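Lampshade cord: coil it inside or leave it hanging?

Home & Storage > Lamps and lighting
231 views

pinwale_tom
Moving out of a two-bedroom in August and packing the lamps myself. The mover's checklist (Trenex, if it matters) says to coil the cord inside the shade and tape it to the inner wall. I don't buy it. Tape on a shade lining sounds like a great way to peel the lining off. Has anyone done this and had the shade come out the same as it went in?

gravelpath
Done it twice. Painter's tape, not packing tape. No marks.

pinwale_tom
What kind of shade, though? Mine are pale inside and show everything. A dark fabric shade would hide a lot of sins.

gravelpath
Off-white. I looked it over under a bright bulb afterward because I'm also a suspicious person. Nothing.

okra_and_rye
Painter's tape left in a hot truck is just tape. I had a strip on a closet door through one summer and it took the paint with it. I wouldn't put any adhesive near a shade I wanted to keep. Use a twist tie on the cord and put the cord in a sock.

dullknife
A sock. OK. And then where does the sock go?

okra_and_rye
In the box, next to the shade. It's a sock, it fits anywhere.

dullknife
Only if the cord comes off the shade. Half the hanging ones are wired through the fitter, and you'd have to undo the socket to get it free. The first question should be whether this is a table lamp with a separate base or a pendant. Nobody has asked.

pinwale_tom
Both. Two table lamps that come apart with no trouble, and one big white Fülöp drum where the cord stays attached. The drum is the one I care about. The store told me it was "move friendly," whatever that is supposed to mean. The box it came in is long gone.

halfmoon_attic
I'd ignore anything a store says about moving. They want it to get home from the store, once. My own rule with attached cords is to keep the plug away from the shade wall. The cord weighs next to nothing, but the plug has corners, and if it knocks around in there for 4,000 miles you'll see little dents from the outside.

gravelpath
4,000 miles? Where are you sending this lamp?

halfmoon_attic
Fine, 1,000. The dents don't care.

pinwale_tom
It's going across town to the Cestport storage units and sitting there until the new place is ready. But I take the point about the plug.

okra_and_rye
Wrap the plug in the sock, then. I stand by the sock.

setback_lou
I had the same argument at home over a white tapered one, and we ended up with the cord going up and over the rim so the plug stays outside. I'm not claiming it's the right way. I will say the taped version lasted one day with us before somebody pulled on it. Ours on the table, cord over the rim and the plug against the outside:
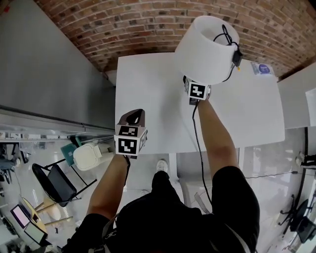

dullknife thinks over the rim is worse than either of the other two. The rim is the weak part of any shade, and a cord pulled tight across it in a box is going to leave a crease. If you do it, leave slack and put a folded dish towel under the cord where it crosses. I'd still go with the plug wrapped and sitting inside, shade standing upright on its wide end, nothing on top.

setback_lou
Slack, yes. I never said tight.

okra_and_rye
"Nothing on top" is nice in theory. Have you met movers? Anything with a flat lid gets something put on it. I write FRAGILE on all sides and they stack it anyway. One of mine came back with a box of cookbooks on it.

gravelpath
That's why you carry shades in your own car.

dullknife
If it fits. A big drum on the back seat takes up most of the back seat.

pinwale_tom
It does fit, I tried it this morning – just barely, with the front seat all the way forward. So that may settle the truck part. I'm still not convinced on tape.

halfmoon_attic
Then don't use any. Did anybody mention the plastic bags? Prindent sells a shade bag with a drawstring, and I'd skip it. A shade that sits in storage in plastic can get musty. Clean white paper, or an old pillowcase, so it can breathe a little.

okra_and_rye
Not newspaper. The ink rubs off.

gravelpath
I've used newspaper for years.

okra_and_rye
On off-white shades?

gravelpath
On the bases. Point taken.

pinwale_tom
OK. Pillowcase over the drum, plug in a sock, cord loose inside, no tape, my own car. I'll believe it works when I open it up at the other end. If there's a dent I'm coming back to this thread.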